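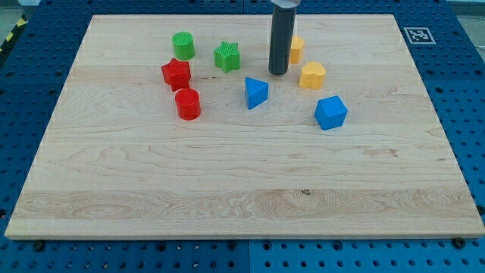

Maple board on a blue perforated tabletop

Dollow Maple Board, Large

A solid, heavy board for kitchens, craft rooms and workbenches. Dollow boards are cut and sanded in the Guzmán shop and sold without stain, so grain, knots and streaks vary from one to the next. We can't match a board to a photo.

Length: 37 inches
Finish: food-safe mineral oil
Feet: none, both faces usable

Care
Wipe with a damp cloth and dry standing on edge. Do not soak or put in the dishwasher. Oil once a month for the first season, then when the surface looks dull. Brutell board oil is sold separately.

Ordering
Boards ship flat within two weeks. Orders placed on Sunday go into the next day's queue. The October batch is around 1,000 boards. For custom sizes or engraving, write to Orlando Chambi at the Firkisero sales desk.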